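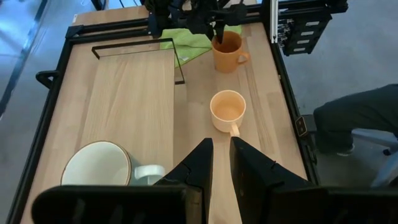
Seon-mi's table in Sturport, with the peachy cup, the orange mug and the green cloth.

Seon-mi Tak wants to know how I take my tea before I've got my coat off, and then she wants to know what I drink it out of at home, and I have to confess that it's a chipped thing with a cartoon badger on it. She's delighted. "Good, so you've got a favourite," she says. "I can't talk to people who haven't got a favourite."

I'd come over to Sturport to talk about tidy kitchens, because Seon-mi has spent years going into other people's and helping them sort out their cupboards, and I'd sort of expected a lecture. What I got was two pots of tea and a very long conversation about mugs (I'm not complaining, I could talk about mugs all day!).

She starts with the pale cup, the peachy cream one with the stubby handle. She bought it in May at a second-hand shop in Jundcombe and says she went back for it after walking all the way to the bus stop. "I'd put it down again. I thought, you don't need it, you tell people for a living they don't need it. And then I stood there at the stop feeling miserable and missed the bus."

So how many mugs does a person need? She pulls a face at me. She has had clients with 60 of them, she says, on hooks, in boxes, in the garage. One couple had 14 from the same holiday camp. "I don't make anybody throw them out. I ask them to get every single one out on the table and then we have a cup of tea, and I watch which one they go for. That's the one that lives at the front. Everything else can argue about the back shelf."

The orange one is her front-of-the-cupboard mug. It's taller than the peach cup and a much stronger colour, and she says it gets the morning coffee while the cup gets the afternoon tea, and no, they don't swap. I asked what would happen if they did. "I'd have a funny day."

We got on to the table next, which I'd been admiring. It's a lovely pale wood with the grain running in long straight lines, and the big board on it is paler still. She likes wood on wood and knows plenty of people don't. "My sister says it looks as if I forgot to finish choosing. But I like that you can put anything on it. Orange, green, whatever. It doesn't fight you."

The board stays out, by the way. This surprised me, coming from someone who tidies for a living, but she was quite fierce about it. A big board in a cupboard is a board you stop using, according to Seon-mi, and then you end up cutting bread on a plate. She wipes it down and stands it up overnight to air, then back it goes on the left in the morning, and that's the whole routine.

And the cloth? She laughed out loud when I brought it up. It's lime green, it has its little tag still on, and it does not get folded. "I fold cloths in other people's houses. At home I scrunch." She buys bright ones on purpose so she can find them, after a spell of owning very tasteful grey ones that vanished against everything. They go in the wash every 2 days and come back out for another round of scrunching.

I'd promised to ask a question from Waldemar Zawadzka, who reads this page faithfully and has written to me more than once about tea stains. He'd like to know how to shift them without ruining anything. Seon-mi's answer is bicarbonate of soda on a damp sponge, a bit of patience, and a proper rinse afterwards. If that doesn't do it she fills the mug with warm water and another spoonful of bicarb and leaves it for 20 minutes while she gets on with something else. "And if it's still brown after that, tell him it's a brown mug now."

She grew up in a house where the good cups were for guests and the family made do, and she thinks that's where a lot of full cupboards begin. Her mum had a set wrapped in newspaper that came out for weddings. "When we finally unwrapped them to use, she didn't even like them. She said they were too thin and the tea went cold. All those years!" Seon-mi uses everything she owns now, and if something breaks she sweeps it up and is cross for the afternoon.

By then my tea had gone cold as well, and she topped it up without asking and carried on about the shelf she's planning for the wall by the window. She wants it low enough to reach without stretching and only one mug deep, so nothing can hide behind anything else. I said it sounded a bit small. "It's meant to be small," she said, and went to look for the tape measure.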